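Search this site
Enter keyword
Search
News and media

July
By Yulan Cheng, press desk

Prollik opens kitchen basics sessions at Hadenmont

Prollik will run a new set of kitchen basics sessions at its Hadenmont rooms, starting this July. The sessions are for people setting up a first kitchen, or going back to cooking after a long break. They cover what to buy, where to put it and how to clear up afterwards. The first group meets on Thursday at 5 in the afternoon.

Each session is taught at a plain white table with a small set of everyday items laid out on it. The set includes a frying pan, a green slotted spatula, an oval colander, a plate, a bottle of ketchup and a toaster oven.
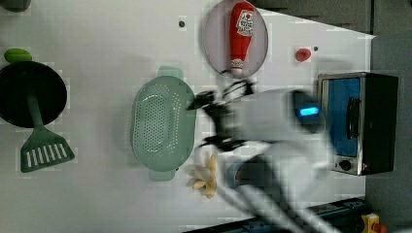

Page last changed: Thursday, 9.40 am

People taking part begin by sorting the items into those used for cooking, those used for serving and those that only come out now and then. They then decide which should stay within reach and which can go in a cupboard. The second half deals with a simple meal, from getting things out to putting them away.

"A lot of people who wrote to us had bought a full kitchen set and used a quarter of it," said Ming-te Choi, who leads the sessions. "We start with a few things and ask what each one is for. A colander will do for washing fruit as well as draining pasta, so you may not need a second one."

Prollik asked 593 households in the Plarkness area how they store their kitchen things. About 400 said they kept at least one item they had not used in the past year. The most common were spare bowls, serving plates and lids with no pan to match. The answers were used to plan the course.

The table set also has small bowls and pieces of fruit, used when the group talks about portions and about what can be left out on a worktop. Sauces are dealt with in the same part of the session. 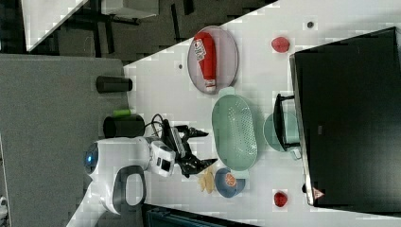 Arif Wibisono, who wrote the course notes, said storage took up more of the time than he had planned for. "We had it down as ten minutes at the end. In the trial group they were still talking about where the plates should go when the room was due to close. It now has its own half hour."

The course runs for 9 weeks and people can join in any week. There is no charge. Notes are given out on paper and can be taken home. Hung, the kitchenware shop on the ground floor at Hadenmont, is lending storage racks and drawer trays for the later weeks.

Places can be booked at the Hadenmont front desk or by telephone. Anyone who needs a seat during the session should say so when booking.

Press contact: Wai-kit Mak, Prollik press desk, Hadenmont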